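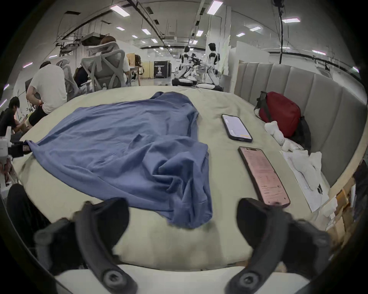

*A blue long-sleeved shirt on a bed with a pale green fitted sheet.*

The **Pasora Household Labor League** was a women's organization active in the port town of Pasora during the interwar period. It campaigned for the legal recognition of unpaid work in the home and for the regulation of paid domestic service. The League is often treated as a minor branch of the local suffrage movement, although most of its members joined after the vote had been won.

## Background

Before the League was formed, women in Pasora who wished to take part in public life did so mainly through church societies and the Arov Reading Circle, a subscription library with a debating section. The Circle admitted married women only with the written consent of their husbands. A dispute over this rule led 14 members to resign in May, and most of them became founders of the new organization.

Domestic service was the largest form of paid employment for women in the town. Servants were excluded from the municipal labor code, which covered the docks, the cannery and the Clorneo textile works. Women who did the same washing, mending and ironing for their own families appeared in the census as having no occupation.

## Organization

The League met on Thursday evenings, the customary half day for servants, in a room above the Skjelbred bakery. Membership was open to employed domestics and to housewives on equal terms. This arrangement caused friction, as a number of the housewives employed servants themselves. Under the second version of the rules, no woman could hold office in the League while her own servant was also a member.

Dues were set at 2 cents a week. At its height the organization had 100 paying members, of whom 55 were in service.

## Campaigns

The best-known activity of the League was the household diary project. Members recorded every task performed in a week, with the time taken, and the results were printed as a pamphlet titled *The Uncounted Day*. Laundry took up more hours than any other task except cooking. The pamphlet was sent to the town council with a petition asking that housework be entered in the next census as an occupation. The council received the petition and took no action.

The League had more success with paid service. A model contract drawn up by its members set out hours, notice periods and sleeping arrangements, and several employers' societies adopted it in part. The clause on notice was later copied into the municipal code. An attempt to organize the outworkers who finished shirts at home for Clorneo failed when the firm moved that work inside its factory.

## Decline and legacy

Attendance fell as fewer women entered live-in service, and the League merged with a consumers' society before the war. Its minute books survive in the Pasora municipal archive, except for those of the first year.

Early accounts of women's politics in the town described the League as a middle-class charity. The historian Yuxi Lei has disputed this view, pointing to the number of servants who spoke at meetings and to the wording of the model contract. Other scholars accept the evidence of the minutes but note that the office of president was never held by a woman in service.

## See also

- Arov Reading Circle
- Domestic workers' unions
- Time-use research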